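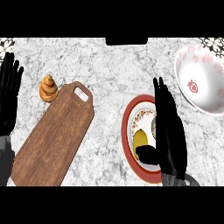

Marble counter with patterned tile at the back.

The Two-Key Question: Moving In Together Without Losing Your Own Corner

December 12, 2022
By Zlata Boiko

We asked you back in the fall what you most wanted us to write about, and moving in with a partner won by a mile! Our inbox got 97 replies, some of them one line long and one of them (hello, Hnat Hrynyshyn, we read every word) long enough to need a snack break halfway through. So let's get into it, while half of you are signing leases and the other half are arguing over whose couch gets to stay.

First, the couch. Yaroslav Kostiuk and his girlfriend merged two apartments in Dandham last March and ended up with three couches, two blenders and a bread machine neither of them would admit to buying. They spent a whole Saturday on it, and the rule they landed on is one I love: each person gets five things that are off limits. No defending them, no explaining them. Everything else goes up for discussion. Yaroslav's five included a floor lamp shaped like a heron. The heron is now in the hallway and I'm told guests adore it.

Second, money, and please talk about it before the boxes are taped up. Splitting rent down the middle feels fair until one of you earns a lot more than the other, and then it can start to sting every single month. Several readers split by income and swear by it. Others keep a shared account just for the boring stuff (rent, power, cat food) and leave the rest alone. Nadiia Harasym wrote that she and her husband put aside about 2,000 dollars before they moved to Urnside and called it the "oops" fund. It paid for a locksmith, a mattress and a parking ticket, and they didn't fight over any of the three. I think that's wonderful!

Third -- and this got more mail than the money did -- time alone. Lots of you feel guilty for wanting it. Please don't! Dating someone means you get to go home afterward, and when home is the same place, that little pause disappears. One couple has Quiet Thursdays, where they're both in the apartment but nobody owes anybody a conversation until dinner. Another reader goes to the Prulla for a movie by herself every other week, popcorn and all, and comes back in a great mood. Her boyfriend uses the evening to play bass very loudly.

Chores came up too, of course. My own household tried a chart and it lasted 16 days. What we do now is trade the jobs we hate. I can't stand taking out the recycling, he would rather move to the moon than clean a shower drain, so there you go. If you both hate the same job, take turns by the month and write it on the calendar, so it doesn't turn into a memory contest.

A few of you asked how to tell whether you're ready at all. I passed that one to Svyatoslav Pavliuk, who runs our couples' discussion night, and he suggested a plain, ordinary week together before you decide. Don't make it a vacation. Go to work, get groceries, have a headache, pay a bill, be a bit cranky on a weeknight. See how the two of you are with each other when there's nothing to celebrate. And talk about what happens if it doesn't work out, who would stay and who would go. It's an awkward ten minutes, and the people who wrote to say they'd had that talk were really glad of it.

Discussion night is at Café Malý again next month, upstairs, singles and couples both welcome, and the soup is very good. Next issue we're on to holidays with the in-laws, so send your stories -- the sweet ones and the terrible ones -- by replying to this email.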